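The **Stirness tea tray** is a light meal of a sandwich and a cold drink, served on a tray and eaten, by custom, standing up. It originated at the Feltdale ferry terminal, where the benches were removed for repainting one November and have yet to come back.

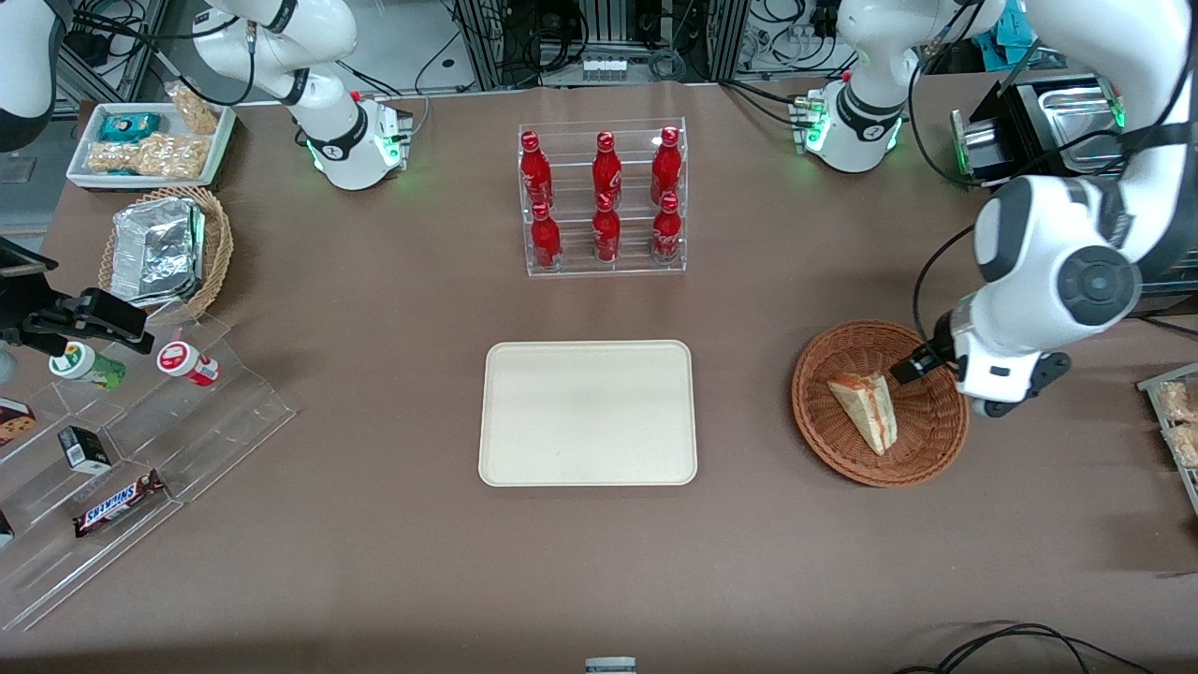 The neighbouring town of Privley claims an earlier version with 2 sandwiches. Stirness regards this as lunch.

## Etiquette

The tray is carried level and returned by the customer. Hedlund, the terminal's kiosk, keeps 300 trays, of which 210 were on hand at the count of January 2019.

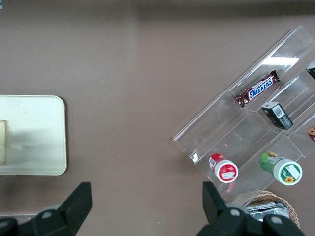 Saucers are tolerated. Cutlery is considered a Privley affectation.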